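Week 3 handout: soft things and stiff fingers

Right, last week everybody got the arm moving (hooray!) and most of you got it to stop again, so we can get on to the fun bit. This week is grasping, and I want you to read this before you come down to the lab, because the booking slots are short and I will not be explaining waypoints again at ten past nine.

The task sounds easy. Pick up an object, move it over the bowl, let go. You start with the green block, then move on to the strawberry. Most of you will want to go straight to the strawberry because it's cute. Please don't! The block keeps its shape, so if you miss it you know your position is off. With a plush toy you can be a fair way out and still come up with a fistful of leaf, and then you learn nothing about your numbers. 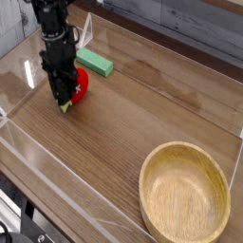
Notes by Mwanaisha Mussa, Mirkport robotics course, February

Look at how close the fingers come to the tabletop with the strawberry. That's the part I fret about. Set your lowest height on the block first, write it down, and only then creep lower. Keep the speed at 300 or under for the whole approach (the units are whatever Vorneo calls them, see the sheet on the door). You can go up to 800 once you're well clear of the walls, but the acrylic scratches and I'm rather fond of it.

Closing force next. Start low and go up in small steps. I had a group last year who began at the top and worked down, and Grażyna Grabowska still has the squashed lemon on her desk.

For your write-up I'd like a page from each pair: your heights, your force setting, what went wrong and what you changed. Failed grasps are fine, I like reading about them. Save your logs in the Brunner folder under your pair name, not on the desktop.

Reading for next time is the chapter on contact and friction, skip the boxed proofs.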